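Geordnete Verhältnisse am gedeckten Tisch

Betriebsregeln für Greifroboter im Service entstehen bislang meist im Haus selbst. Der Verbund Stastero hat seine Fassung nun überarbeitet und legt erstmals fest, wie Versuche mit gefülltem Geschirr vorzubereiten, durchzuführen und zu protokollieren sind.

Die Erprobung von Robotern in Gastronomie und Pflege stellt die Betreiber vor Fragen, die das klassische Maschinenrecht nur teilweise beantwortet. Zwischen der Gefährdungsbeurteilung des Arbeitgebers und der Betriebsanleitung des Herstellers liegt der tägliche Umgang mit Porzellan, Keramik und Getränken. Für diesen Bereich hat Stastero seine hausinterne Richtlinie neu gefasst. Sie umfasst 16 Abschnitte und gilt ab dem 23. März an allen Standorten des Verbundes.

Ausgangspunkt der Überarbeitung war die Auswertung der Versuchsprotokolle aus dem Labor Imusow. Dort wurden 1.559 Greifvorgänge an Tassen, Untertassen und Kannen ausgewertet. Die Durchsicht ergab, dass Abbrüche häufig auf eine ungenügend beschriebene Ausgangslage zurückgingen. Ob eine Tasse gefüllt war, in welche Richtung der Henkel wies und ob sich zwei Untertassen berührten, ging aus vielen Einträgen nicht hervor. Eine nachträgliche Beurteilung war damit ausgeschlossen.

Die neue Richtlinie verlangt deshalb vor jeder Bewegung eine Aufnahme aus der Sicht des Handgelenks. Auf ihr müssen die geöffneten Greiffinger und das zu bewegende Geschirr gemeinsam erkennbar sein. Ragt ein Gegenstand über den Bildrand hinaus, so ist er im Protokoll gleichwohl zu benennen. Der Füllstand wird für jedes Gefäß gesondert vermerkt. Gefüllte und leere Gefäße dürfen nebeneinanderstehen, sind jedoch als getrennte Aufgaben zu behandeln.
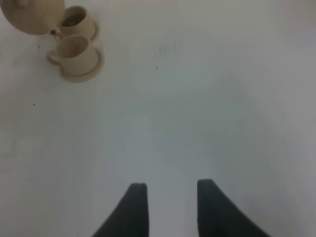
Ausgabe 2

Kanne, zwei Tassen und Untertassen im gleichen Beigeton auf weißer Fläche: Die hintere Tasse enthält eine dunkelbraune Flüssigkeit, die vordere wirkt leer. Beide Henkel weisen nach links.

Besondere Aufmerksamkeit widmet der Text dem Abstand. Stehen Gedecke dicht beieinander, ist das freier zugängliche Gefäß zuerst zu bearbeiten. Der Ausguss einer Kanne gilt als vorstehendes Teil und ist bei der Bahnplanung mit einer eigenen Schutzzone zu versehen. Eine Annäherung über ein gefülltes Gefäß hinweg bleibt unzulässig, auch wenn der Weg dadurch kürzer würde.

Auch die Arbeitsfläche ist Gegenstand der Prüfung. Helle, matte Oberflächen erleichtern nach den Erfahrungen in Imusow die Erkennung der Ränder, erschweren aber die Unterscheidung heller Keramik vom Untergrund. Kleine Flecken und Schleifspuren sind vor Beginn einer Versuchsreihe zu erfassen, damit sie später keinem Vorgang fälschlich zugeordnet werden. Nach jeweils 1.000 Greifvorgängen schreibt die Richtlinie eine Kontrolle der Greiffinger auf Abrieb vor.

Die Firma Rathnayake, die an zwei Standorten die Wartung übernimmt, hat den Entwurf im Anhörungsverfahren grundsätzlich begrüßt. Bedenken äußerte sie hinsichtlich des Zeitaufwandes für die Einzelvermerke. Stastero hat daraufhin ein verkürztes Formblatt zugelassen, sofern sich Art und Lage des Geschirrs innerhalb einer Reihe nicht ändern. Ein Wechsel von leer zu gefüllt schließt das verkürzte Verfahren in jedem Fall aus.

Offen geblieben ist die Behandlung heißer Getränke. Das Begleitprojekt Kadbridge soll hierzu Temperaturgrenzen und Anforderungen an die Absperrung des Arbeitsbereichs vorschlagen. Bis zu einer Entscheidung dürfen heiße Flüssigkeiten nur bei geschlossener Schutzeinrichtung und in Anwesenheit einer unterwiesenen Aufsichtsperson bewegt werden. Die Aufsicht ist im Protokoll namentlich einzutragen.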